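# The Black Cloth

The hall in Dundby was ours from seven o'clock, and the party of people from Wenlow would arrive at nine.
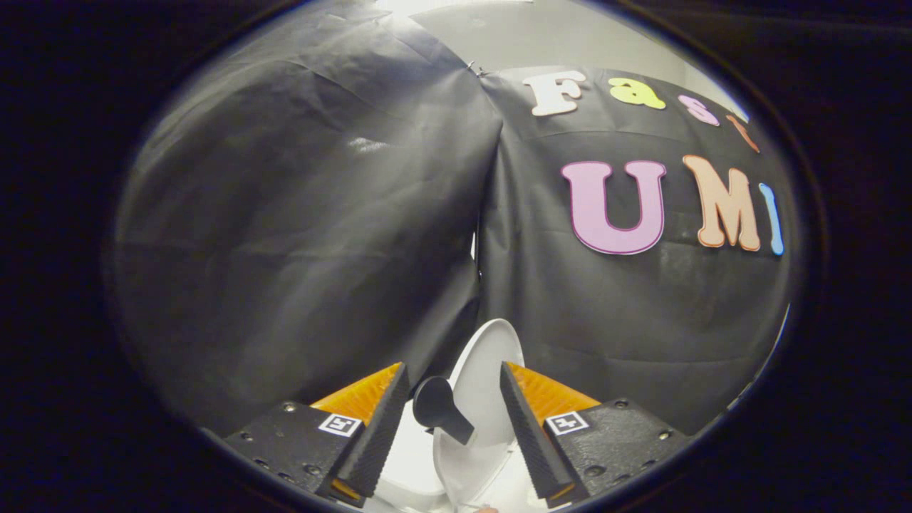
I had slept badly. In the night I had thought about the clip. It was a small metal clip, the kind you can buy in a bag of 14, and it was all that I trusted to hold the cloth at the place where the two halves met. My sister said the clip was fine. She had said the same about the car.

"Is it straight?" she asked from the floor.

"The M is straight," I said.

The letters had taken us the whole of Sunday. We had cut them at the kitchen table, and some of them had a border in another colour, which was her idea and my work. I had wanted all of them white. She told me that white letters on black were for funerals, so only the F stayed white, and she let me have it the way you let a child have the last biscuit. The U was pink, or lavender, we did not agree. The I was light blue.

Now I pulled at a fold with two fingers. It went away and came back lower down. The cloth had been lying in a cupboard at Odico for one year, and it remembered every shelf.

"We should have ironed it," I said.

"You cannot iron that. It would melt."

"Then we should have hung it up on Friday."

She did not answer. She was sitting on the bag with the spare tape, eating bread from its paper, and she looked up at the word as if somebody else had made it. Our father had always hung the cloth before. He used to drive over from Harju with the ladder on the roof, 368 kilometres, and he never let us touch anything until it was up. Then he would go outside to smoke and we were allowed to look.

I climbed down and stood beside her. From there the creases were not so bad. The light caught them – some were almost grey – and between the two halves there was the dark line, going down more or less where it should.

"He would have moved the s," she said.

"Which way?"

She thought about it and chewed.

"I don't know. He would have moved it and then moved it back."

It was twenty minutes past eight. I took the bread from her hand, bit off a corner, and climbed up again to press on the clip.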